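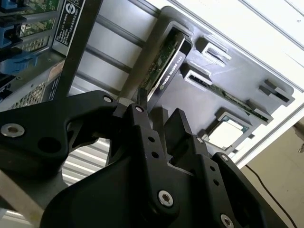

Melahat Canpolat objects that the lower molar from Masitz can't be called anything yet. Her note on yesterday's draft reads in full: "One tooth with two worn cusps. The crown outline falls inside the recent human sample if you put the landmarks where I would put them. Please hold the taxon line until the second observer is done." Fair. Taxon line removed from the draft, replaced with "hominin, indet."

August 26, 2025

Masitz Cave, dental material, session notes

Specimens out of storage: M-12 (lower left molar, nearly complete crown, roots broken below the cervix) and the two premolar fragments from the same square. Fragments returned to the drawer without work. The label on the larger one still has the May square designation and needs to be rewritten to match the revised grid.

Landmarks. Repeated the crown outline on M-12, semilandmarks resampled to 256 points, start point at the mesial marginal ridge as in the protocol. Mesial edge has an interstitial facet, so the original outline has to be reconstructed there. I drew it twice. The two versions differ most at the mesiobuccal corner, and this is where Melahat and I disagree. Josefina Pereyra will do the second-observer run blind, from the unlabeled surface file. She should not see my outlines before then.

Comparative sample. Now 168 recent lower first molars after dropping the ones with occlusal wear past our cutoff. Georgiou collection casts are included but flagged, as the cast shrinkage has not been checked. Run everything with and without them.

Permutation test set to 500 for the trial pass. Increase for the final one. Trial pass gives M-12 near the margin of the recent cloud on the first component and well inside it on the second. Moving the mesiobuccal corner to Melahat's position shifts it inward. I would not publish on this.

Enamel-dentine junction. The segmentation is clean on the buccal side. Under the hypoconid there is a patch where the gray values of enamel and the mineral infill overlap, and the automatic threshold runs straight through it. Corrected by hand, slice by slice, and saved as a separate label so the original threshold can be recovered. The junction surface should be less sensitive to wear than the outer crown and is the better basis for the comparison. Do this before arguing further about cusps.

Stratigraphy. Cengiz Karakaya's revised section puts the tooth in the lower breccia, below the flowstone. The earlier section had it in the mixed zone. If he is right, the flowstone age is a minimum for the tooth. He wants the sediment adhering to the root break compared with the breccia block at Grivport before anyone uses that sentence. I have left the sediment in place. Do not clean the roots.

To do:
- Balthasar Holzer: cast shrinkage, 12 originals against their casts
- Josefina: blind outline, M-12
- relabel larger premolar fragment
- ask Grivport for the breccia block loan form
- EDJ landmarks, first pass, me

M-12 back in the cabinet, upper tray, foam insert closed.

3 comments | 0 shares
Masitz dental notebook | Contact | Back to top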